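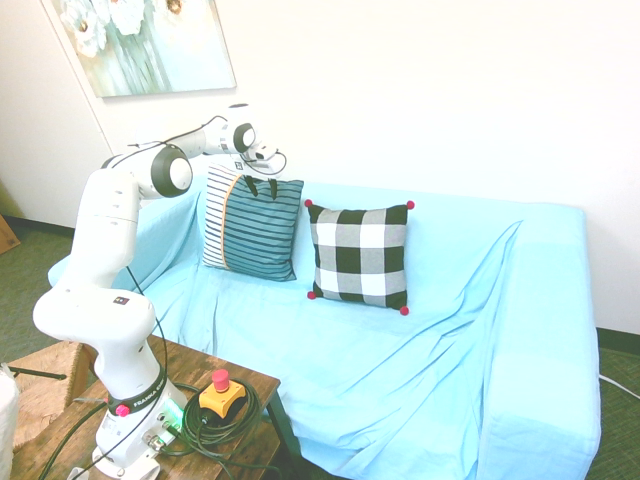 I've wanted to get inside the Hustik workshop ever since they moved into the old seed warehouse, and in June they finally opened the doors for an afternoon. I got there at 1 p.m., an hour early (of course), and hung around eating a cheese roll until Zanele Baloyi took pity on me and let me in. I had pictured rows of metal cages and people in safety glasses. What I walked into first was a living room! Green carpet, a flower painting on the wall, a sofa under a light blue cover, and a white Franka arm on a little wooden table with its gripper hanging right over the top of a striped pillow. I stood there grinning like a kid.

The project is called Gesto, and it's all about tidying up soft things. Pillows, blankets, towels, the stuff that ends up everywhere in my house by dinner time. Zanele runs the sofa station, and she was wonderful with the crowd. There were 23 of us in my group, and she answered every single question, including a very long one from a man who wanted to know if it could be taught to fold fitted sheets. (Not yet. I asked him later if he could do it himself and he said no.)

I'd never thought about how odd a pillow is. A mug has a handle and stays the same shape when you touch it. A pillow sags, and it sags differently each time, so the place you meant to grab has moved by the time the fingers close. Zanele had us try it ourselves using kitchen tongs, one hand behind our backs. I went for the middle of a cushion and got a pinch of fabric and nothing else. The trick is to come down on the top edge and take more than you think you need. The woman next to me got it first try and was pretty smug about it, fair enough.

The pillows at this station were a nice mix, too. Besides the striped one there was a black, white and gray checked one with little red pom-poms at the corners, and I asked whether the pom-poms were a nuisance. Zanele said they were her favorite part, as far as testing goes – a gripper that catches a pom-pom thinks it has caught a pillow, and you learn a lot from watching what it does next.

Then Thắng La took over and talked about the practice log. They had 1102 tries written up when we visited, and he read us some of the notes. "Let go too soon." "Picked up cover as well." "Good, but slow." I loved those! I've kept a bread notebook for years and mine reads almost exactly the same. He also showed us how to use the big red stop button on its yellow box, and made a point of saying that whoever is running the arm keeps it within reach and keeps their other hand off the sofa. A girl near the front asked if he'd ever had to hit it. He said plenty of times, mostly in his first week, mostly out of nerves.

I have to mention how good the pace was. I've been to demos where everything is over in two minutes and you go home with a pen. We got a proper stretch at the sofa, then a tour of the back rooms, where Usman Bangash had gripper fingers laid out on a bench for us to handle. Some were hard and smooth, some had a rubbery skin on them. He let us press them into a towel and feel which ones slid. I spent far too long at that bench and missed the start of the talk on cameras, so if anyone took notes, please send them my way.

Coffee was from Tavitetti across the yard, and they'd baked little almond things which were gone by the time I'd made up my mind.

Getting there: the 145 bus stops at the bottom of the hill, and the walk up takes 7 minutes if you don't stop to look at the allotments. Parking is tight. The door is on the side facing the yard, and the bell is stiff, so lean on it. They're planning another afternoon once the towel station is ready, and I've already put my name down.

3 comments

Tania Dewan
I was in the later group and we got the tongs too! My pillow ended up on the floor. Did you see the almond things had orange peel in them? Sorry.

Suha Yammine
Is it okay for younger kids? Mine is six and would want to touch everything.

Reply from the author
Suha – there were a few that age in my group and they had a great time with the finger bench. They do have to stand back at the sofa. And Tania, that's just cruel.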